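Trikier demo collection, notes as a thread. Task is the small hanging rack, two handheld grippers, one operator.

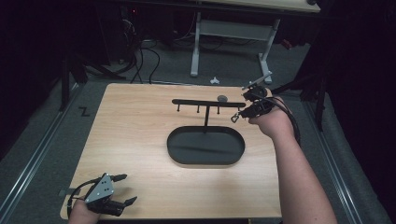 Ingegerd Bakke asks why we still collect by hand when the Ronumton sim can produce 2000 hanging episodes overnight. Fair question. We tried it in December. The policy trained on sim alone reached the crossbar well enough and then pushed straight through the peg. Contact is where the sim data is thin.

So: handhelds. Left and right streams are logged separately and aligned afterward. Alignment error under 2 frames passes. Anything over goes back to the queue and usually gets dropped.

Count as of Jan 18, 2022: 179 episodes kept, 27 rejected. Most rejects are tracking loss on the right hand when the wrist rolls too far in. A few are operator error, mine included.

On operator error. I used to delete every episode with a fumble in it. Stopped doing that. If the operator misses the peg and corrects without letting go, the episode stays, tagged "recovery". If the part is dropped, it's out.

The recovery tag matters more than I expected. Sverre Myklebust reran training with and without those episodes, same seed. Without them the policy freezes after the first miss. With them it backs off and tries again, slowly.

Start poses. The rack gets shifted and turned a little between episodes. Early on I moved it the same way each time without noticing, and the model learned my habit. Now a script prints an offset and an angle and I follow the script.

Pace. New operators go too slow. They stop above the peg, think, then move. Those pauses end up in the data and the policy learns to hover. Do ten throwaway runs first, then start recording.

Gripper width is the noisiest channel we have. Fingers flex under load, so the encoder says closed before the part is held. We recalibrate at the start of every session and after any hard bump. The Strömberg filter helps some. It also adds lag, so it's off for the release set.

Cable routing: leave slack at the wrist. A tight cable shows up as a small bias in the roll angle, and you'll spend an afternoon looking for a software bug. I did.

Labels are one line per episode: which peg, which hand did the placing, clean or recovery. Ayodele Haruna wanted free-text notes too. We tried it for a week and all of mine said "ok".

Next is the same task on the Skivberg bench with different lighting and a different operator. No new training until that batch is in. If the numbers fall apart there, the set is too narrow and we go back to collecting.

File format questions go to Hjørdis Hellström, she wrote the converter. The timestamps are in microseconds. Yes, all of them.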